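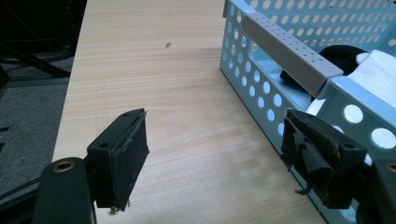 Fig. 4. The basket on the tabletop, handle toward you, ready for sorting.

Section 3. Setting Up and Using Your Idasia Basket

Welcome back! If you have come straight from Section 2, your basket should be put together by now, with the handle bar lying across one end, and you are probably eager to fill it up. Please do read through this part first, even if you have owned a basket or two in your time (most of us have). It only takes a few minutes, and it covers the small things our customers write to us about most often.

Before you start

You will need the basket, a soft cloth, and a clear table or counter at a height that suits you. A wooden tabletop is lovely to work on, but metal can scratch it if you drag the basket along, so always lift and set down. If your table has a delicate finish, spread a towel over the sorting area and stand the basket on that.

3.1 First use

1. Wipe the basket inside and out with a damp cloth. Go gently around the round holes, where a little dust from packing likes to settle.

2. Dry it well with a second cloth, then leave it to air for 60 minutes. The holes dry more slowly than the flat parts, so tilt the basket and look along the walls before you put anything white in it.

3. Run your fingertips over the top of the handle bar. You should feel rows of small raised bumps. They help with your grip when you are coming up from the basement with your other hand on the rail.

4. Press down lightly on each end of the handle bar. If it moves, go back to step 6 of Section 2 and seat it again.

Caution: Do not carry a loaded basket by the handle bar until it sits firmly at both ends.

3.2 Sorting at the table

1. Set the basket on the right side of the table if you are right-handed, or on the left if you are left-handed, and turn the handle end toward you. Leave yourself a good stretch of bare table for folding.

2. Put dark things in first, close to the handle. Spread them flat so they don't bunch up against the wall.

3. Lay white and light-colored things toward the far corner. Socks are happiest here, where you can spot a single one while you wait for its partner to turn up.

4. Fold the large pieces on the open part of the table and stack them there. They go into the basket last, on top.

5. When you are done, lift the basket with one hand on the handle bar and the other under the far end.

Note: New dark clothes may lose a little color while they are damp. Keep them apart from your whites until you have washed them a few times. Evdokia Sfakianakis, who tests our baskets at home with a family of five, slips a folded pillowcase between the two piles and swears by it.

Caution: Never fill the basket above the rim. The most it should hold is 27 pounds, and wet towels get there faster than you would think! Two light trips are kinder to your back than one heavy one.

3.3 Where to keep it

The basket is 57 centimeters long, so measure your shelf before you settle on a spot. It does very well on a low shelf, on top of a dresser, or on the floor beside the bed. On carpet, pick it up now and then and let the pile recover, or you may find marks in the shape of the base.

Keep the basket away from heaters and out of the shower area. The air holes let clothes breathe, but they won't dry a wet swimsuit for you, and damp things left sitting overnight in July will tell you so themselves.

3.4 Looking after the finish

1. Wipe the metal once a month with warm water and a drop of dish soap.

2. Clean between the bumps on the handle bar with an old soft toothbrush.

3. Rinse, and dry straight away.

Caution: Do not use bleach, steel wool, or scouring powder. They will dull the color and leave scratches that can rust.

If the finish does get chipped, ask for touch-up kit 1255 and tell us the color of your basket when you order. Instructions for using the kit are in Section 5.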